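Towel folding, and a few other things from the linen shelf

Our household evenings at Zarkatside have been going since February, and I still get asked the same thing at the door by people taking off their coats – is there really a whole evening's worth to say about towels? Well, there is, and I could happily have gone on past closing. A good towel is one of those things you touch every single day and hardly ever think about, and I do believe it deserves a little better from us than being stuffed behind the bathroom door.

We like a plain terry towel for learning on. The loops grip each other a bit, so a fold stays more or less where you leave it, and if you've gone crooked the woven band along the edge will tell you so right away. A table with a soft top is a great help too (a blanket over the kitchen table does nicely at home).
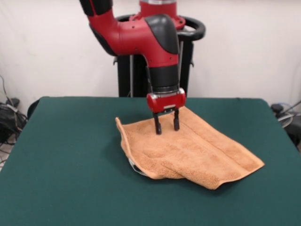
Orange terry on the green table, with a few wrinkles and a long diagonal fold.

Tomomi Ikeda, whose folding many of you have admired, likes to begin by laying the towel down and running the flat of her hand from the middle out to the corners. She doesn't tug. Tugging pulls the hem out of line, and then you spend the rest of the fold chasing it. After that she brings one short end over to the other, pats it, and folds again, and if the edges are a finger's width off she lets them be and turns that side to the back of the shelf. I found that very comforting!

Hendrik Van der Linden prefers thirds, and he makes a fair case for it, at least for anyone with narrow shelves. Fold in one long side, lay the other over it, then bring the ends together. He also asks that you look for the tag before you start and tuck that corner inside, so the finished stack shows only smooth edges.

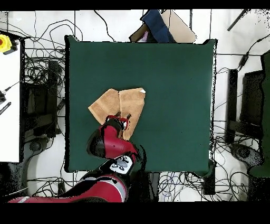
Coming up: sheets, including the fitted kind

We meet again on August 10, 2022, in the same room, and this time it's bedding. Please bring one fitted sheet and one pillowcase, washed and fully dry, and don't iron them first. Bring a friend as well if you have one with long arms – the big sheets go so much easier with 2 people. The evening runs 90 minutes, with tea afterward for whoever would like to stay and talk.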